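Trorkden Butcher-Block Worktop

Solid wood strips, light finish, ships flat

I get more email about this top than anything else in the shop, so I finally sat down and rewrote the page. If you've read the old one, the top hasn't changed. I've just tried to answer the stuff people keep asking me!

So, what you're getting is a tabletop made from strips of light wood glued side by side, the way a good kitchen counter is. It's called the Trorkden after the little mill that glues them up for us. I started selling it as a kitchen island top (and it still makes a lovely one), but more and more of you are putting it in workshops, sewing rooms and packing corners, and I can see why. Small clear things like zip bags and plastic bins are easy enough to live with on a pale surface, and a bright cloth or a black bracket jumps right out at you. My own bench at home used to be dark brown and I spent half my life patting it down for screws. 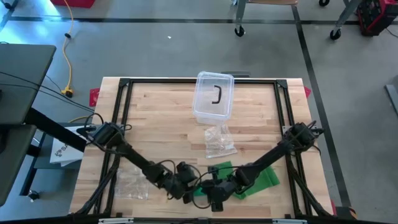

The other thing I love is how easy it is to fix stuff to. You can run a metal frame around your work area, bolt a vise at one end, screw in a lamp - it's real wood, so it takes a pilot hole nicely and you can plug the hole later if you change your mind. I've moved my own vise 2 times and you'd have to hunt for the old spots.

Size and weight

The standard top is 1570 mm long and 706 mm deep. I know, odd numbers for an American shop, but that's what the mill cuts and it fits the Hartley base without any trimming. It's heavy enough that I'd ask a friend over before you try to carry it up the stairs. If you need it shorter, a circular saw with a fine blade does a clean job. Tape the cut line first and go slow.

Finish

It comes with one coat of Finine oil already on. Put on another coat when it arrives, let it dry overnight, and wipe off whatever hasn't soaked in. After that I do mine every November, when the heat comes on and the air in the house gets dry. Food-safe once cured, so kitchen people, you're fine. Please oil the underside too! A top that's only oiled on one face can cup a little.

Day-to-day care is a damp cloth and then a dry one. Glue and paint drips lift off with a plastic scraper if you get them early. For a stain that won't budge, sand along the strips with fine paper and re-oil just that patch. It'll look a bit fresh for a few weeks and then blend in.

Which base?

The Hartley is the one I'd pick for a workshop, with square steel legs and a crossbar at the back. The Balerel is lighter and has wheels that lock, so it's nicer in a kitchen where you want to roll it out of the way. Both come with slotted brackets, and please use those slots - the wood needs to move a bit with the seasons.

Shipping

Tops leave us flat, wrapped and edge-protected. Allow up to 8 business days. Check the corners before you sign, and if one's dinged, send me a photo and I'll sort it out.

Questions about cutting, oiling or fitting? Write to the shop and ask for me, Visitación Garrido.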